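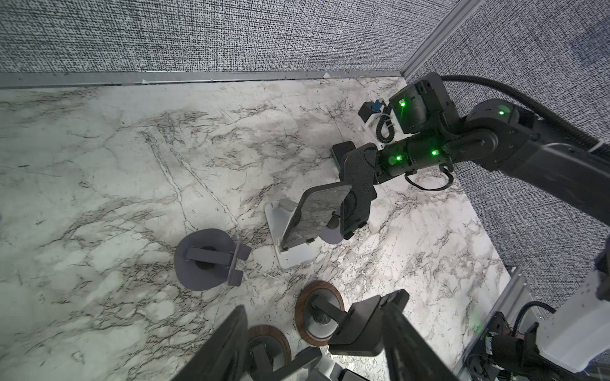 Yasuo Yokoyama wrote back to my last report with one line: were the lads wearing the gumshields in matches, or only when I was stood there watching? Fair question, and I've spent a good part of the spring trying to answer it, so I'll start there.

Mostly yes, in matches. In training it was patchy until we changed the strap on the carry case so it clips to a boot bag. Before that they were getting left in cars, in kitchens, in one case in a coat that had gone to a cousin. Since the clips went on I've had far fewer blank faces at the touchline check. The under-16s are still the worst and the women's second team are the best by a mile.

For anyone on the grants side who's new to this, the money pays for sensor gumshields at the two rugby clubs, Grernodside and Pikholm, plus my two days a week and the physio cover. We've got 60 gumshields in use and 20 held back as spares. You may remember I asked for 10 spares in the original budget and you talked me up to double. You were right and I was wrong, because teenagers chew things. We're into the second half of that box already and I'd like to talk about replacements before the new season (more on that at the end).

Up to today, May 24, 2025, the system has logged 2,409 head impacts over the set threshold. Please don't put that number in a newsletter on its own! Plenty of those are ordinary tackles and quite a few, I'm fairly sure, are players biting down hard or dropping the thing on the changing room floor while it's still awake. Masanobu Sakai is going through the match video and pairing it up with the readings, and he has finished Grernodside's home games. The away games are slower going as half of them were filmed from behind a hedge.

What the coaches have taken from it so far is mostly to do with training. At Pikholm the big readings kept bunching up in one drill, the close-in tackling one they do on a Thursday under the bad floodlight. The head coach wasn't keen to hear it. He came to see the clips, went quiet, and the next week he'd moved the drill earlier and made the channel wider. I can't tell you yet if it's made a difference to the readings, as there were only a few sessions left before the break.

Now the less cheerful bits.

The Slaoui charging cases don't like the cold. All through December we had units showing full at home and flat by kick-off, and I lost nearly two whole match days of data at Grernodside. The supplier has sent a new batch of cases and they've been fine, but it's been warm, so ask me again in winter.

The Pladetti app is better than it was. The sideline alert comes through quickly now and the physios trust it enough to look at it. It still logs you out if you take a phone call, and the parents' page is hard going. I've had mums and dads ringing me at teatime asking what an amber mark means. I've written a one-page sheet in normal words and that's cut the calls down – I'll send you a copy, and I'd be glad if someone at your end would read it and tell me where it's muddled.

We had three players taken off after an alert who would, I think, have stayed on otherwise. All three did the full return-to-play steps. One of them was very cross with me and has since asked to help with the kit, so I'm calling that even.

Money: we're slightly under on travel and slightly over on physio hours, because of the rearranged cup tie and then the rearranged rearranged cup tie. Could I move the travel underspend across? It would cover the gap and leave a little bit over for mouldings, as the younger ones grow out of their gumshields in a season – something none of us put in the plan.

Over the summer I'll be getting every unit back in, cleaned and checked, sorting new consent forms for the age groups moving up, and sitting down with Masanobu to finish the away video. I'd also like to have the replacements chat with you before pre-season starts. Mornings are best for me, any day except Thursday.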